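金曜の糸

毛糸屋「リセッティ」は、坂のいちばん下、路面電車がぎいと鳴って曲がるあの角にある。店の名は先代の奥さんの故郷の村から取ったのだそうで、いまの店主のイリーナ・クラチュンさんとは縁もゆかりもない。看板を掛け替えるお金で新しい棚を買ったの、と本人は言う。その棚がまた立派で、天井まで届くものだから、いちばん上の段の毛糸を取るには梯子に登らなければならず、そのせいで上の段の毛糸はいつまでたっても売れないのだった。

わたしがその店に通うようになったのは、五月の、雨ばかり続いた週のことだ。編み物がしたかったわけではない。傘の骨が折れて、軒先に入れてもらったら、なかからイリーナさんが手招きをして、濡れた人は座ってちょうだい、とストーブのそばの椅子を指した。五月にストーブである。毛糸は湿気を嫌うのよ、と言って、それからお茶が出て、お茶のあとに編みかけの何かが出てきて、帰るころには、わたしは六目だけ編めるようになっていた。

六目というのは、指の幅くらいのものだ。それでも、電車の窓に映る自分の顔がいつもより機嫌よく見えたのを、いまでもよく覚えている。

金曜の夕方になると、店の奥の丸い机に人が集まった。会というほどのものでもなく、来たい人が来て、編みたいだけ編んで、おなかがすいたら帰る。わたしの隣にはたいていデイシー・オスピナさんが座っていた。声の大きな、笑うと肩まで揺れる人で、港の倉庫の事務をしていると聞いたけれど、仕事の話は一度もしなかった。話すのは母親のことばかりだった。

デイシーさんのお母さんは、遠い山あいの町で、ひとりで暮らしていた。若いころから編み物の名人で、近所の赤ん坊はみんなお母さんの帽子をかぶって育ったという。その人がある冬、娘のために肩掛けを編みはじめた。ところが半分と少し編んだところで目を悪くしてしまい、針を通したまま、紙に包んで送ってよこした。続きはあんたが編みなさい、と手紙にひとことだけ添えて。

「ひとことだけよ」とデイシーさんは言った。「あの母が。電話なら一時間はしゃべる人なのに」

肩掛けは深い青で、ところどころに灰色の細い筋が入っていた。縁に向かって目が少しずつ増え、葉っぱのような模様がいくつも重なっていく、見れば見るほど、どうなっているのかわからない編み方だった。デイシーさんはそれまで針を持ったことがなかったので、肩掛けを抱えて町じゅうの手芸店を回り、ハーバーコーン百貨店の四階ではやんわり断られ、とうとう坂の下まで来たのだった。

イリーナさんは机の上にそれを広げて、眼鏡をかけ、はずし、もう一度かけて、長いこと黙っていた。それから、これはプロディニッツの編み方だわ、と言った。プロディニッツというのはむかし本を出していた小さな版元で、そこの図案集だけに載っている増やし目があるのだという。でもお母さんはどこかで変えているわね、ここから先は本のどこにもない、と指でそっと押さえた。

そこで、解読がはじまった。ほかに言いようがない。金曜ごとに、わたしたちは肩掛けの上に頭を寄せて、一段ずつ、表からも裏からも眺めた。イリーナさんが目を読み、デイシーさんが声に出して繰り返し、わたしがそれを帳面に書きつけた。表、表、かけ目、二目一度。かけ目、表。だんだん呪文のようになってきて、夜、布団のなかでも頭のなかで鳴っていた。帳面はジェドロの、表紙が蜜柑色のやつで、方眼が編み図にちょうどよかった。

夏が来て、毛糸屋はいちばん暇になった。ストーブはさすがに消えて、かわりに首の回らない扇風機が置かれ、それが毛糸の切れ端を吹き飛ばすので、みんなで机の下にもぐっては拾った。デイシーさんはそのころ、練習用の白い糸で、例の葉っぱをひとつ編めるようになった。ひとつ編めると、机を両手でばんと叩いて立ち上がり、店の外まで聞こえる声で母親に電話をかけた。何を話していたのか、早口でわたしにはちっともわからなかったけれど、受話器の向こうからも同じくらい大きな声がしていて、ああ、親子だなあと思った。

秋の終わりに、読み解きが行き止まりになった。七十二段目である。それまできれいに並んでいた葉っぱが、そこで一枚だけ、逆を向いているのだ。

「間違いね」とイリーナさんは言った。「名人だって間違えますよ。目を悪くしかけていたんでしょう」

わたしもそう思った。直してから続きを編むか、このまま続けるか。ほどくとなれば三十段近く戻ることになる。デイシーさんは肩掛けを膝に載せたきり返事をせず、その晩は一目も編まないで帰っていった。翌週は来なかった。その次の週も来なかった。丸い机の椅子がひとつ空いていると、妙に店が広い感じがして、イリーナさんは用もないのに梯子に登り、いちばん上の段の埃を払ったりしていた。

三週目に、デイシーさんは焼き菓子の箱を抱えてやって来た。外套も脱がずに、母に訊いたの、と言った。

「怒られたわ。間違いじゃない、あれはあんただ、って」

お母さんの言うには、葉っぱは家の者なのだそうだ。祖父母がいて、おじやおばがいて、いとこが大勢いて、みんな同じ谷で生まれて同じほうを向いている。一枚だけ逆を向いたのは、船に乗って出ていった娘の葉っぱで、そこから先の段は娘の編むぶんだから、模様は好きにしたらいい。図案なんか探していたのかい、とあきれられたという。

イリーナさんは眼鏡をはずして、それを拭きはじめた。ずいぶん丁寧に拭いていた。わたしは帳面をめくった。半年かけて書きためた呪文が、終わりのほうまでびっしりと並んでいて、さてこれはどうしたものだろうと思ったけれど、不思議と惜しい気持ちはしなかった。焼き菓子は杏の味がして、少し焦げていて、三人で箱の底まで食べた。

それからのデイシーさんは速かった。図なしで編むのだから、速いのも道理である。葉っぱはあちらを向いたりこちらを向いたりし、途中で灰色の糸が足りなくなって、梯子のいちばん上の段から下ろしてきた古い緑が混ざった。売れ残っていた理由が梯子だけではないとわかるような、なんともいえない緑なのだけれど、青の隣に置くと、これが池のほとりみたいに見えるのだ。イリーナさんはその糸の代金をどうしても受け取らず、デイシーさんはどうしても払うと言い張り、しまいには小銭が毛糸の籠のなかに放りこまれて、あとで買っていったお客さんが、おまけが入っていたと言って返しに来た。

編み上がったのは年が明けてからで、最後の目を伏せるときには、わたしたちはふたりとも自分の針を置いて見ていた。糸を切る鋏の音がして、デイシーさんは肩掛けをばさりと広げ、肩に回し、鏡の前に行くのかと思ったら、そのまま外に出てしまった。坂の下は風が強い。青と緑の大きなものが街灯の下でふくらんで、そこへ路面電車が曲がってきて、運転手さんが何を思ったのか、ちん、と鐘をひとつ鳴らした。

デイシーさんはその春、休みを取って母親に会いに行った。目はもうほとんど見えないのだけれど、指でたどれば読めるのだそうだ。お母さんは肩掛けを膝に広げて、端から順に触っていき、逆を向いた葉っぱのところで一度止まって、その先は笑ってばかりいたらしい。ここは急いだね、ここは眠かったね、ここは誰かとおしゃべりをしていたね、と言われて、全部当たっていたのよ、と、帰ってきたデイシーさんは肩を揺らして話してくれた。

蜜柑色の帳面は、いまもわたしの引き出しにある。ときどき開いて、途中まで編んでみる。わたしの葉っぱはまだどれも少し傾いていて、どちらを向いているのだか、自分でもよくわからない。金曜の夕方にはやっぱり坂を下りていく。このあいだ行ったら、ストーブにはもう火が入っていて、イリーナさんが新しい人に椅子を勧めているところだった。

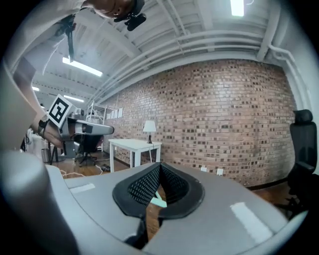
ミレイユ　金曜の夜に読んで、そのまま押し入れから祖母の編みかけを出してきました。膝掛けだと思うのですが、半分もできていないので、ひょっとすると襟巻きかもしれません。七十二段目のところで、わたしもすっかりイリーナさんと同じように「間違いね」と思っていたので、お母さんに一緒に叱られた気分です。ひとつだけ伺いたいのですが、あの緑の糸、残りはどうなったのでしょう。まだ棚の上にあるのなら、わたしは梯子に登りますよ。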